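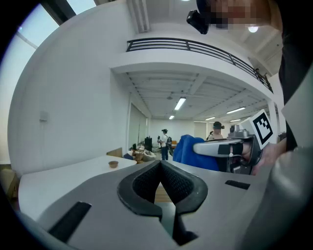
Clothing and Linen Exchange Returns to Hultville

The Tiltau Residents' Association will hold its spring clothing and linen exchange in April, in the ground floor room of the Mabula building. Households may bring clean garments, towels, bedding and lengths of fabric in usable condition. The previous exchange received over 568 items, of which 357 were taken home by other residents.

Donations are accepted at the front desk from March 4, 2023. Each household may leave up to 2 bags. Please wash and dry all items beforehand, empty the pockets and fold each piece flat. Sets of sheets should be tied together and marked with the bed size. Shoes, pillows and electric blankets cannot be accepted.

Residents who wish to help with sorting and folding are asked to give their names to Yavuz Erdem, exchange coordinator, at the association office. There are 31 places available. Items remaining after the exchange will be delivered to the Arkcombe clothing bank.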